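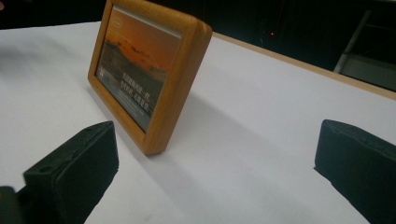
How to Clean and Refresh a Wooden Picture Frame

Guides > Around the House > Frames and Wall Decor

Last updated December 14, 2024

By Dénes Bárány

A wood frame with a thick, rounded moulding mostly needs dusting. A full cleaning once or twice a year is plenty.

What you need
Two soft cotton cloths
A soft, dry paintbrush
Glass cleaner
Clear furniture wax (I use Tiltine)
600 grit sandpaper, only if the finish is rough

Steps

1. Lay the frame face down on a towel. Open the back and lift out the backing, the print and the cover.

2. Brush the dust out of the inside corners, then wipe the wood along the grain with a barely damp cloth. Dry it right away.

3. Rub any rough spots lightly with the sandpaper. Stop as soon as they feel smooth — it is easy to go through the finish on a curved edge.

4. Put a thin coat of wax on the wood. Leave it for 40 minutes and buff with the second cloth.

5. Find out if the cover is glass or plastic. Glass cleaner with ammonia will cloud acrylic, so use water and a drop of dish soap on that. Spray the cloth, never the cover.

6. Let everything dry, brush off the print and put it all back in the same order.

If the frame stands on a table, turn it a little away from the window. You will get less glare on the print, and the colors in a sunset photo fade slower out of direct sun.

19 shares | 4 comments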